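3.2 Materials

The objects were chosen for differences in surface and weight, and all of them are things found in an ordinary home. Krawczyk's earlier list of 24 household items was cut to 16 after the March pilot, when several were found to be too alike to tell us much. The full list is in Appendix B.

The wooden spoon stands for hard, narrow items. It has a reddish-brown finish with visible grain, and the handle is slim compared with the bowl.
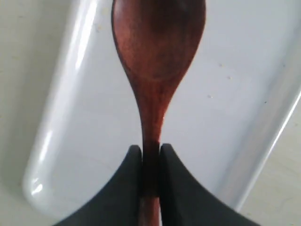
Weight was recorded for every item before the first session and again after the last. Dry goods were topped up between sessions to keep the starting level the same. Barbara Mazurek kept the log, following the Stidora template with two extra columns for wear and spillage.

Soft items were harder to standardise. Knitted cloth stretches with handling, and a striped knit has the advantage that any pull in the rows can be judged by eye. The bear's blue and white sweater was kept for this reason, and the badge on its chest gave a fixed point to measure from.

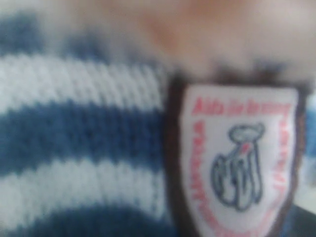
Cloth items were left to rest for 20 minutes between trials. We did not wash them during the study, as washing would have changed the texture partway through.

For the layouts, objects were set out on a plain beige tabletop with space between them. Figure 3 shows a layout with the bear, a metal bowl of fine yellow grains and the spoon on a white tray. Loose grains on the table were noted in the log under spillage.

Figure 3. Table layout with a soft item, a granular item and a hard item.

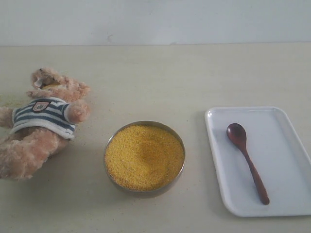
3.3 Procedure

Each layout was used in 14 trials. The order of layouts was drawn by lot and fixed before the first session.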